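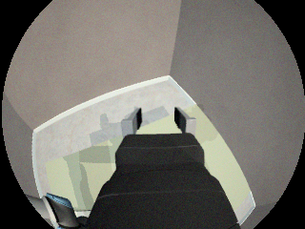 My mother's cousin Parviz Mahmoudi writes letters, and for many years I was afraid to answer them. He writes in a Persian which I can read but cannot produce. I left school in that language when I was eleven, so my Persian has stayed eleven years old, with the spelling of a child who was looking out of the window.

In June I decided to learn again to write a letter by hand. I want to note down how it went, for my own memory and for two or three readers who asked me after my last post.

First I bought paper. In Pindton there is a stationery shop near the bus station, and the lady there sold me a pad of cream paper without lines. This was a mistake. My writing on paper without lines goes up like a small aeroplane. I went back and bought the lined one, and she was kind enough not to ask. I also bought a pen with a broad tip, made for calligraphy, and after one evening I returned to my usual ballpoint.

My cousin Shirin Kazemi said I should not begin with a letter at all. She told me to copy. When she was preparing for her exams, she copied one page of prose every evening, any prose, and after some weeks her hand knew the words before she did. She lent me a book of short stories that belonged to her mother, Homa. It has tea stains on the story about the grocer, and someone has corrected the printing mistakes in green ink.

So I copied. The first page took me the whole time between dinner and the ten o'clock news. I had forgotten that there are four letters for the sound "z", and that you simply have to know which one lives in which word. In English I complain about "though" and "through" and "thorough", but those I learned as an adult, with a dictionary and a lot of patience. With my first language I have no patience. I feel I should be given it for free.

The grocer story has 254 lines, because Homa numbered them in the margin in tens, I don't know for what purpose. I copied all of it. By the end I could write "however" and "on the contrary" without looking, and also "pickled turnip", for which I have not found a use yet.

Then came the harder matter, the manners. A Persian letter to an older relative does not begin with "Hi Parviz, how are you". There is an opening where you hope for his good health, and you say that if he asks about us, there is no complaint except being far from him. Every letter I saw as a child had this sentence. I thought then that it was an empty one. When I wrote it myself, at the kitchen table in Plenville, I had to stop and make tea.

My friend Geeta Ahuja, who writes to her grandmother in Gujarati, has the same trouble. She says that in English she is a funny person, and in Gujarati she is a very polite girl who is always well and always eating. I laughed, but my draft was the same. I was well, the children were well, the weather was cool. It could have been signed by anybody.

I threw the draft away and tried to tell him one thing that really happened. I told him how I burned the rice on the evening when the neighbours came, and how we ate it anyway, and how their boy asked for a second piece of the black part because he thought it was the best of it. For this I needed the word for "scorched", and I did not want to look it up. I telephoned my aunt. She gave me three words and we discussed them for 30 minutes, and this was the longest conversation we have had since the wedding.

The finished letter is a page and a half. There is one crossed-out word on the first page and a place where I forgot a dot and added it later, too big. I thought of copying it again clean. Then I remembered that his own letters have crossed-out words also, and arrows sometimes, and once a whole sentence written sideways because he had no more space.

At the post office they asked me if there was anything of value inside and I said no, only paper. The stamp has a bird on it.

He has not answered yet. The post takes a long time, and he is not a quick man. Meanwhile I have started on the second story in Homa's book, about a schoolteacher and a well. It is longer than the first one, and the green ink is everywhere.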